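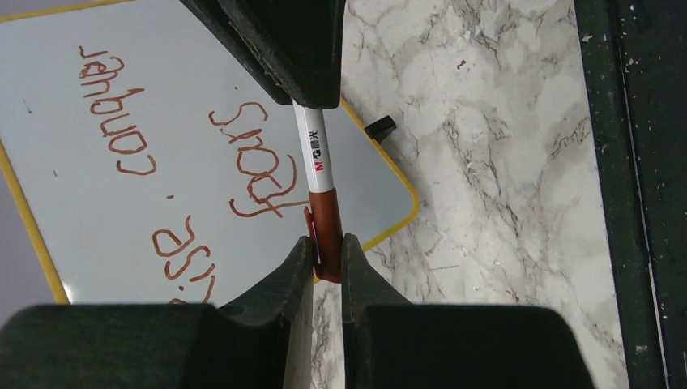
By Lytvynenko | Nov 16, 2024 | Progress report, Dunwood Coin and Savings History Project

Hello again to everyone at Ulteo! I promised you a proper update once the summer was out of the way, and I'm a little behind on it, so thanks for your patience (and for the kind note in August, which is taped to my monitor).

Quick reminder of what you're paying for. I'm writing a plain-language guide to how ordinary households in and near Dunwood have held on to their money when prices were climbing: silver coins in a coffee can, gold pieces handed down, savings bonds, passbook accounts, the lot. The guide will be free to read online, with a small printed run for the library. It isn't investment advice and every chapter says so on its first page.

The interviews are finished. We ended up with 40 households, and wow, people will talk about gold all afternoon if you let them. Silver too, though the silver people tend to get onto the subject of what they sold too early. I've transcribed everything and sent each family its own copy to correct. Most have come back already. A few want their remarks on what they own taken out, which I'd expected, and I've cut those passages with no argument.

The price tables took me far longer than I'd planned. I wanted one simple table per decade showing what an ounce of gold, an ounce of silver and a week of groceries cost side by side. Gold was easy. Silver was fine. Groceries nearly finished me off! The old store ads quote different package sizes from one year to the next, so I had to go back and work everything out per pound, then throw out two of the items I'd started with (canned ham and coffee, if you're curious). The tables through the seventies are done and checked. The eighties are half done.

I've also changed the order of the chapters. Inflation used to come first, and my test readers were bored silly by page three. Now we open with what people bought and why they bought it, and the explanation of purchasing power comes after that, by which time the reader has a reason to care. I cut most of the central bank material while I was in there. It was me showing off.

Now the money. You gave us $3805 for this stage and I've spent $2720 of it. The biggest piece went to Serketti for the transcription software and the page design, and the rest was travel, copying fees at the newspaper archive and postage for the family copies. Receipts are in the shared folder, sorted by month. I'd like to carry what's left over into the next stage and put it toward printing, if that's all right with you. The plan is still 100 copies, stapled, black and white inside with a color cover.

Two things are running late. The chapter on storage and insurance needs another pass, as I had the part on safe deposit boxes badly muddled, and a reader who used to work at a bank has offered to go through it with me. And the glossary is still just a list of words with nothing next to them. I keep putting it off. "Spot price" and "premium" are first in line, since those are the two that confused people most in the interviews.

Could you let me know about the carryover, and whether you want your logo on the cover or on the back page? The designer needs that before she can finish the layout. I'll send the draft of the first four chapters as soon as the corrections from the last families are in.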